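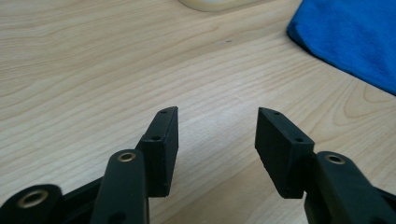
Stareo had put its visitor badges on lanyards long enough to get caught in machinery, which seemed an odd choice for a robotics open day, but the coffee was good and I stayed until they turned the lights down.

I was there with a budget and very little else. Our packing line at Toditz needs help with the small fiddly parts, and I had been told to come back with a price. Gorazd Spahić, who runs the demo hall, explained that a price was the one thing he couldn't give me until I knew what I wanted to pick up. I said parts. He wrote down "parts" and underlined it, kindly.

The hand-held grippers were what I'd come for. They cost $695 each, you work them yourself, and the recordings go toward teaching an arm the job before you own an arm. Two black fingers, linkages behind them, brass-colored eyelets at the joints. I liked them more than the big stuff, partly for the price. Then Špela Bošković showed me the quote sheet, where the software, mounts and a day of training brought a single station to $2,209. Replacement finger pads are extra. Shipping is extra. The quote itself is good for 40 days, at no charge.

Her advice was to buy 2 grippers and put off the arm until May, when we'd know which parts were worth the trouble. She also told me to budget for people's time, a line I had left blank. Somebody has to stand at a table and do the same pick over and over, and that somebody has a salary.

Costel Živković from Boiko was ahead of me in the queue for the arms. His firm bought the arm first and the table later, and found the table didn't fit through the door. He recommends measuring the door.

I've sent the numbers upstairs with the door width in a footnote. The lanyard I kept.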